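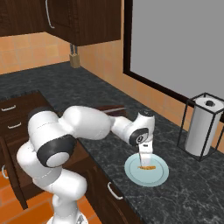
About Kistau

Kistau writes software for robot arms that work around food and kitchens. We do not build arms. We write the layer between the camera and the motors: the part that decides where an object is, whether it can be picked up, and what path the arm should take to get there.

The company was started by Lucrezia Cirillo and Kelechi Eze, who had worked together on motion planning at Plastham and wanted to spend more time on small, awkward objects. Most planning tools at the time were good at boxes. A cracker on a plate is harder. It is thin, it sits close to a surface you can't push through, and the fingers have very little room before they touch the plate. Our first release handled that one problem and not much else, and two customers bought it anyway.

What we make

Our main product is Rarkia, a planner and grasp library that runs on an ordinary workstation. You give it a model of the arm, a model of the gripper and a camera feed, and it gives you joint targets. It can replan while the arm is moving, so a plate that gets bumped does not mean starting the job over. Rarkia ships with 20 grasp routines for flat and thin items and a plain text config file that your own engineers can edit.

Oyelaran is our simulation tool. It builds kitchens: counters, cabinets, tile, windows, and the ordinary clutter that ends up beside a stove. Every change to Rarkia has to pass 556 test runs in Oyelaran before it goes to a customer. The full set runs overnight and the results are on the team's screens by 7 a.m. When a run fails, the tool saves the joint states and camera views so the failure can be played back one step at a time.

We put a lot of effort into the surfaces. Veined stone and wood grain are hard on perception code, which likes to find edges where there aren't any. Our early segmentation models would report a streak in a marble counter as a stick and then ask for a grasp plan.

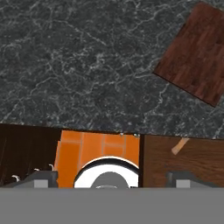
Chinyere Danladi rebuilt the perception side to deal with this. The current version compares the wrist view with the fixed view before it commits to an object, and it drops anything that shows up in only one of them when both should have a clear line of sight. It is slower than the old one by a small amount and we think that is a fair trade.

Who we are

Lucrezia runs the company and still reviews planner code. Kelechi looks after Rarkia. Yetunde Nwankwo is in charge of Oyelaran and the test set. Chinyere leads perception. Chibuzor Babalola handles customer installs and writes most of the documentation, including the section on gripper calibration that people write in about.

Working with us

New customers usually start with a trial that lasts 4 weeks. Send us your arm and gripper models and a list of the items you need handled. We set up a matching kitchen in Oyelaran, run your items through it, and send back the logs along with the settings we used. If the items are outside what Rarkia can do, the report will say so. Liquids and soft bags are not supported at present.

Recent posts
Rarkia: changes to the replanning timer
Writing your first grasp routine
Why our wrist camera tests use patterned counters
Oyelaran: importing your own cabinet models
Notes on gripper calibration, by Chibuzor Babalola

Contact | Support | Careers | Copyright Kistau. All rights reserved. | Back to top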